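### 5.3 Failure: wrist cable snag

Out of 315 sorting trials at the Ududthorpe bench, 294 ran clean. Of the rest, 7 were cable snags, all on the right arm. Protective stop each time, no damage to the arm. Bench layout in Fig. 4.

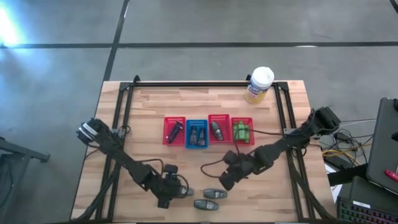 *Figure 4. Two-arm bench with sorting baskets. Photo: Bustach project.*

Both wrists carry a loose cable. On the right arm it droops toward the left, over the tabletop. With a low reach the slack can catch a basket rim, and the force limit then trips late. Too late for our liking. The planner (Flullamance) has no cable model, so it treats these paths as free.

Interim fix: shorter loop, plus a speed cap of 600 mm/s near the baskets. No snags since, but the sample is to small to claim anything. Left arm not re-tested yet.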